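The Bed Is Not a Table

Home pages, 25/03/2019

Every few months somebody sells us a new way to fold. The latest to land on my desk is the Zomora method, a 19-page booklet and a set of cardboard guides, and its big idea is that all folding should be done on the bed. Clear the duvet, spread the garment, smooth from the middle, fold in three. A tidy drawer is supposed to follow, and then a tidy week. 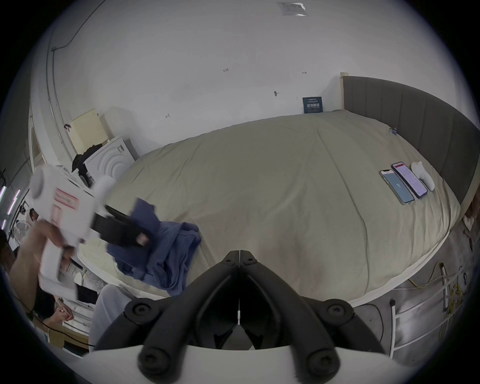
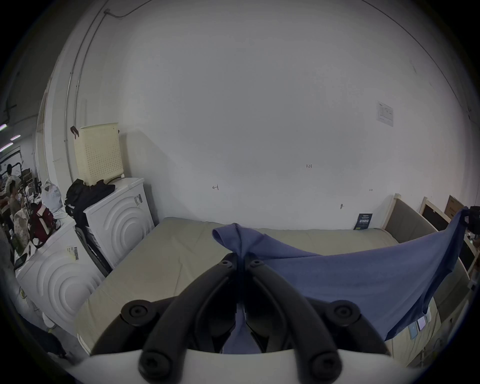 Blue cloth on the bed, with the gray upholstered headboard to the right.

I have my doubts, and they start with the surface. A bed is wide and it is usually free in the daytime, and there the advantages end. It gives. Push down on a sleeve and the sleeve sinks, along with whatever you had already smoothed next to it. If the cover is wrinkled, you are pressing one set of creases into another. Zomora says to "work with the softness." I tried that with 3 loads over a weekend and got soft-edged rectangles that slumped as soon as I stood them up in a drawer.

Then there is the stuff that lives on beds. Phones, for one. Two of them lie side by side near the headboard in the first photograph, and I would bet most readers have lost one under a pile of warm towels at some point. In the second there is a small card and a light blue tag lying on the mattress. Small flat things and laundry do not mix well. I have put a bus ticket through the dryer twice this winter because it got folded into a pillowcase.

The rival camp is no better. Vundar, which makes a folding board with hinged flaps, wants $225 for the large size and claims you can get through a basket during a television commercial. Perhaps you can, if the basket is all T-shirts. The board has no answer for a fitted sheet, a bathrobe or anything with a hood, and it takes up as much closet space as the clothes it was meant to shrink. A friend's has been behind her door since October.

What I will grant the bed people is that big pieces need room. A flat piece of cloth goes better when it is lifted by its corners and let down again, and for that a mattress beats a kitchen counter. Two pairs of hands help even more. Pick it up, pull it straight, lay it down, and the fold more or less finds itself. You don't need a booklet for it. My grandmother did it in a hallway.

It also helps to have the washer near the place where you fold. The second picture has a pair of white front-loaders standing just left of the bed, and few of us will ever have it that easy. In my building the machines are down two flights, so everything arrives upstairs already squashed at the bottom of a bag, and no method I have read has a page on that.

Zomora's booklet ends with a chart of 553 folds, sorted by garment. I use four. Socks get paired, shirts go in thirds, pants in half and half again, and sheets are rolled up and pushed to the back of the shelf where guests can't see them. The cardboard guides went out with the recycling.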